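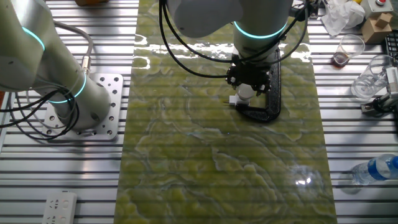
A long green panel with a marbled pattern on the slotted aluminum bench at Drenisier.

Home | Workshops | Materials | People | Contact

"Green is the hardest color to sell and the easiest to love"

September. By Eetu Vuorinen

Reading time: 4 minutes

Ilari Heinonen does not like to talk while he is carrying something, so we wait. He sets a wrapped panel against the wall, takes off his gloves and only then shakes my hand. It is a little before eight in the morning and the radio in the corridor is already on.

Heinonen has made decorative panels at Drenisier for many years. They go on bar fronts, on shop counters, on the inside of elevators. Most of his customers ask for white or gray. He makes these too, and he makes them well, but it is easy to hear that his heart is with the green.

"People see a small sample and they say, oh, it is too much," he tells me. "Then they see the long panel and they become quiet. A pattern like this needs length. On a small piece you get one vein and you think it is a mistake."

The green he means is one he calls Bellis. It goes more to yellow and olive than to the deep green of an old bank counter, and pale lines swirl through it. I ask him where the color comes from.

"From a kitchen floor in my aunt's house," he says. "I was a boy and I was lying on this floor with a fever. I looked at it for three days. Later I tried to mix it from memory, and I needed 96 trials. The first ones looked like soup."

He kept the trials. They are in a wooden cabinet by the door, each with a number and a few words in pencil. Number 35 says "better, but sad". I ask what this means and he laughs.

"It had no yellow. Without the yellow, green is a sad color in the evening. In the morning it is fine. But a bar is not open in the morning."

The second thing he cares about is the shine. A matte surface forgives more, he explains, and many producers have moved to it for this reason. He has stayed with the gloss.

"With gloss you see everything. You see the lamp, you see the window, you see the bench it is lying on. When I check a panel, I do not look at the color. I look at the reflection of the light. If the edge of the light is clean, the surface is good. If the edge is shaking, I must polish again."

He shows me how he does it, bending down until his eye is almost level with the bench and then walking slowly to one side. He does this from both ends. It looks a little like a man who searches for a contact lens, and it takes much longer than I expected.

The benches here are made of aluminum profile with slots, and the lines run across the whole top. I ask if a flat wooden table would not be more gentle.

"Wood moves," he says. "In winter it is one table and in summer it is another table. Aluminum stays. And the lines help me. When they are mirrored in a panel, they should be straight. I did not plan this, I discovered it on a Tuesday when I was tired and wanted to go home."

The biggest order so far came from Navska, a small chain of cafes, which wanted its counters in Bellis. The drawing gave a finished length of 3,656 millimeters for the longest counter, and no joint was allowed to be visible from the door. Heinonen made it in two parts and turned the pattern so that a pale vein crosses at the joint.

"You can find it if you know," he says. "I know, so I always find it. I drink my coffee there and I look only at this place."

Was the customer satisfied?

"They ordered again. They did not say anything nice - they only ordered again. For me this is enough."

Next he wants to try a darker pattern with the working name Daver. He has made a few samples, but he does not want to show them. The veins are still too even, he says, and they look printed. He wants to leave them until the winter, when there are fewer orders and he can spoil some material with a good conscience.

Before I go I ask if he has the green at home too.

"No," he says. "My wife chose white."

He puts his gloves back on and picks up the wrapped panel, and I hold the door for him.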